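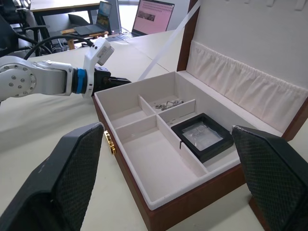

Silberkettchen in einem Kästchen mit weißem Futter.

Warum wird Silber dunkel?

Wer eine silberne Kette einige Monate liegen lässt, findet sie oft gelblich, braun oder fast schwarz wieder. Man sagt: Das Silber ist angelaufen. Mit Schmutz hat das wenig zu tun. Auf der Oberfläche hat eine chemische Reaktion stattgefunden.

Was reagiert hier?

Silber ist ein chemisches Element. Sein Zeichen ist Ag, vom lateinischen Wort argentum. In der Luft kommt in sehr kleinen Mengen ein Gas vor, das Schwefelwasserstoff heißt. Es entsteht zum Beispiel, wenn Pflanzenreste faulen. In größerer Menge riecht es nach faulen Eiern.

Trifft das Gas auf Silber, verbindet sich der Schwefel mit dem Metall. Sauerstoff und Feuchtigkeit aus der Luft sind daran beteiligt. Der neue Stoff heißt Silbersulfid und ist schwarz. Am Anfang ist die Schicht so dünn, dass sie das Licht verändert, das zurückgeworfen wird. Deshalb sieht angelaufenes Silber zuerst gelblich aus, später braun oder bläulich und zuletzt schwarz.

Ist das Rost?

Nein. Rost entsteht nur bei Eisen, und zwar durch Sauerstoff und Wasser. Rost ist locker und blättert ab, das Eisen darunter rostet weiter. Die Schicht aus Silbersulfid ist dünn und haftet fest.

Und Gold?

Gold reagiert kaum mit anderen Stoffen. Man zählt es wie Silber zu den Edelmetallen, es ist aber das edlere von beiden. Reines Gold läuft an der Luft nicht an. Schmuck besteht jedoch selten aus reinem Gold, weil es sehr weich ist. Meist ist Silber oder Kupfer beigemischt. Eine solche Mischung aus Metallen nennt man Legierung. Je mehr Kupfer oder Silber sie enthält, desto eher kann sie sich verfärben. 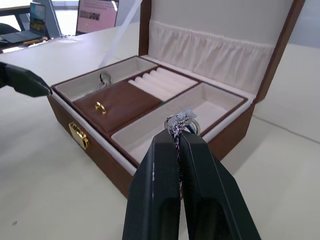
Silberfarbener Schmuck und ein goldfarbener Ohrring auf einem braunen Polster.

Wie bewahrt man Silber auf?

Die Reaktion braucht Luft. Ein geschlossener Behälter bremst sie, hält sie aber nicht völlig auf. Noch besser ist ein kleiner Beutel, aus dem die Luft herausgedrückt wurde. Wolle und Gummi enthalten Schwefel und gehören nicht neben Silber. Ketten legt man einzeln ab – sie verknoten sich sonst und zerkratzen einander.

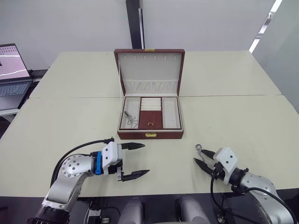
Versuch: Angelaufenes Silber reinigen

Diesen Versuch führst du nur mit einem Erwachsenen durch, denn das Wasser ist heiß. Schmuck mit Perlen, Steinen oder geklebten Teilen ist nicht geeignet.

Du brauchst:
ein angelaufenes Stück Silber
eine Schüssel aus Glas oder Porzellan
Alufolie
2 Esslöffel Kochsalz
300 ml heißes Wasser

1. Lege die Schüssel mit Alufolie aus.
2. Streue das Salz darauf. Der Erwachsene gießt das Wasser dazu.
3. Lege das Silber so hinein, dass es die Folie berührt.
4. Warte 4 Minuten und öffne das Fenster, falls es unangenehm riecht.
5. Der Erwachsene nimmt das Silber mit einem Löffel heraus. Spüle es mit klarem Wasser ab und trockne es mit einem weichen Tuch.

Aluminium ist weniger edel als Silber und gibt leichter Elektronen ab. Diese Elektronen wandern zum Silbersulfid. Dort wird aus der schwarzen Schicht wieder metallisches Silber, und der Schwefel löst sich davon. Das Salzwasser leitet den Strom zwischen beiden Metallen. Bei einer dicken Schicht muss man den Versuch wiederholen.

Text: Irén Csonka
Fachliche Durchsicht: Walid Sfeir

Zuletzt aktualisiert: Juli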